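Workshop > Guides > Trying Out Hand-Held Grippers

How to Compare Finger Pads on a Hand-Held Gripper Using a Pile of Fruit

by Brahim Fahmy

14 comments | 62 shares

I have been asked a few times now how I go about trying out a new set of finger pads, and my answer always disappoints people a little, because it involves a kitchen table and a trip to the grocery store. I do own proper test blocks (a very nice set from Skusano, all machined to size), and I still use them for checking calibration. But a block feels the same every time you pick it up, and most of the things we want a gripper to handle don't. Fruit is cheap, it comes in lots of shapes, and it will tell you very quickly when you're squeezing too hard!

So here's my way of doing it, written down at last. Give yourself a relaxed afternoon for it the first time. You'll get faster.

Getting your table ready

Pick a table you can walk at least most of the way around, and put a cloth on it. I like a cloth with lines or checks, since it gives you something to judge the camera's view by when the lens is a wide one. Lines that look straight to you will bend quite a bit toward the sides of a wide view, and it's good to get used to that before you start worrying about whether your grasp is centered. Smooth the cloth down, but don't fuss over every fold.

Next, the fruit. You want a mix of sizes, and you want a mix of skins too. My usual shopping list is tomatoes large and small, mandarins, a few pepinos if the store has them, and something dark and shiny. The dark shiny ones are the hardest on the camera, and I'd be sorry if you left them out. Set a big plate toward the back so you have somewhere to move things to. The raised rim of a plate is a useful little obstacle all by itself.

Checking the gripper before you pick anything

Open and close the jaws with nothing between them, slowly, and listen. Both sides should travel together. If one pad gets to the middle first, check the screws behind the pads before you do anything else. I once spent most of an evening blaming the Proner pads for a lazy left side when all they needed was a quarter turn of a screwdriver, and I still feel bad about the email I sent them.

Then look at the camera view with the jaws open wide. Both tips should be in the picture. If you've lost one, adjust the mount now, while you're still patient.

Making the approach

Start with a fruit at the near side of the pile, where there's room for both fingers. Come in low with the jaws open, bring the pads to either side of it, and stop. Just stop there for a moment and look at your view. Is the fruit sitting between the pads, or is one tip touching already while the other has space to spare? A pad that arrives early will push a round fruit along the cloth, and then you're chasing it around the table, which is good fun for a while but doesn't teach you much about the pads. 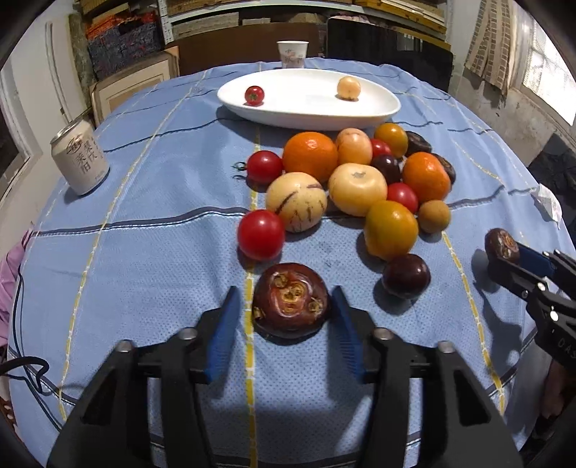
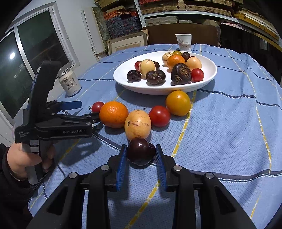
Blue ridged pads on either side of a dark, shiny fruit, with a second gripper working in from the side.

Once you're happy with the position, close gently until the fruit stops rolling, and lift it a hand's width. Hold it there, turn your wrist a little each way, and set it down on the plate. Do 8 lifts with the same fruit before you go on to the next one. Yes, it's a bit dull, but a single good lift can just be luck.

Working with two grippers

If you have a second gripper, bring it in from the side and let each hand work its own part of the pile. Keep an eye on your cables, please. I run mine down past the cuff and off the edge of the table, and I've still managed to sweep a mandarin onto the floor with one. It also helps to agree with yourself beforehand which hand has the right of way!

Keeping score

I write three words in a notebook for each fruit: held, slipped or marked. "Marked" means I can see a dent or a line on the skin when I set it down. The Yurchenko sheet has 30 boxes to fill in for every grasp, and I admire anyone who finishes one, but I never have.

Change the pads and go through the same fruit in the same order. Wipe the new pads first, and put any fruit with a split skin aside, because juice on the ridges will spoil your comparison. I'm doing the softer Sirnari pads in September and will add my notes to the bottom of this page when they're ready.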